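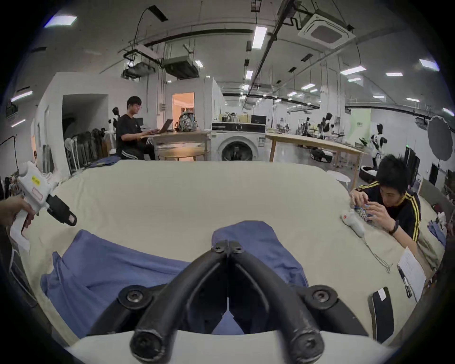

Figure 2. Two hand-held grippers, one black and one white, and a blue cloth on a padded table.

3.2 Small producers of breakfast cereal and their first customers

The second group in our study consists of small food makers who began in a home kitchen. We interviewed the owners of 15 such businesses in the Birnbridge area. All of them sell granola, muesli or oat bars, and all have fewer than 10 employees. The interviews were held in February and were transcribed by the second author.

Most owners told us that the recipe existed before the idea of a company. The owner of Mornel had baked the same oat and hazelnut mix for her family during many years, and she sold the first 100 bags at a school market. For Flamix the order was different. The two partners rented a shared kitchen first, and only then they decided between a sweet and a salted product. Poon and Lazaridis, in their earlier work on bakeries, call these two paths "recipe first" and "kitchen first". We keep their terms, although the border between them is not always clear.

The price of ingredients was mentioned in every interview. Nuts and honey were considered the most difficult, as their price changes between one order and the next. Several owners reduced the share of almonds and added sunflower seeds. The owner of Wan refused to do so and made the bag smaller instead, which brought complaints from regular customers. She returned to the old size after two months.

Labels were the other common concern. The owners knew well what was in their product, but they were less sure how to write it. Words such as "natural" and "no added sugar" were used freely on the first bags and were later removed by most of the makers, usually after advice from a shop. We return to this matter in Section 4, where the labels are compared with the recipes that the owners gave to us.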